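Preparing a Phone or Tablet for a Major Software Update

Household Technology Guidance, Stananholm Residents' Service

A major system update changes more on a phone than the small monthly patches do. Residents are advised to set aside an evening for the work and to complete the steps below before pressing the install button. The guidance applies to most phones and tablets in household use, although menu names differ from one maker to another.

Check the storage first

Open the settings menu and find the page marked Storage. A large update needs room both for the downloaded file and for unpacking it, and a phone that is nearly full will often stop partway with a short error message. Keep at least 4 GB free. Long videos and old downloads are usually the quickest items to remove. Apps that have not been opened for several months can be deleted and installed again later.

Empty the trash folder in the photo app as well. Deleted pictures may remain there for weeks and continue to take up space. On one household tablet reviewed by Sharada Salian of the help desk, the trash folder held 704 photographs.

Make a backup

Copy photographs, contacts and messages to a computer, a memory card or an online account. Open two or three of the copied files to confirm that they can be read. Some chat apps keep their own backups, separate from the one made by the phone, and these must be started from inside the app.

Write down the passwords for the main account and for email. Keep the paper in a drawer at home and away from the phone case.

Prepare the work area

Choose a flat, clear surface close to a wall outlet. Brown paper laid over a table protects the finish and makes a dropped SIM tray or ejector pin easier to find. Tubes, tape and other supplies should be kept to one side.

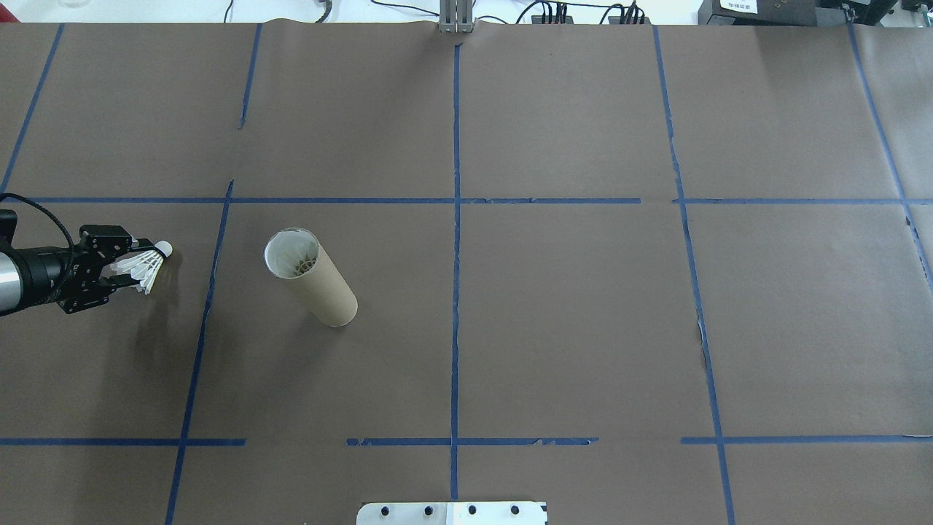 Brown paper over a work surface, with a cardboard tube standing on it.

Remove thick cases during the update. Phones grow warm while installing, and a padded case holds the heat in. Do not leave the device on a bed, a sofa or a sunny windowsill, particularly in August.

Power and connection

Charge the battery fully and leave the charger connected throughout. Use home Wi-Fi for the download, as mobile data may carry extra charges. If the connection is slow, begin after 9 p.m., when fewer people in the building are online. Place the device in the same room as the router where possible.

During installation

The screen may go dark and the phone may restart more than once. Do not hold down the power button to hurry it. If the progress bar has not moved for an hour, consult the maker's support page before taking any other step.

After the update

Allow the phone to stand on its charger overnight. Battery life is often shorter for the first day or two while the system sorts its files. Open the app store and install any waiting app updates, then check the alarm, the ringtone volume and the privacy settings, all of which can return to their original values.

Older devices

A phone that is no longer offered updates may still make calls and play music, but it should not be used for banking. Questions may be brought to Florian Royer or Naomi Kashindye at the Stananholm help desk, Room 23. Please bring the charger and the account password with the device.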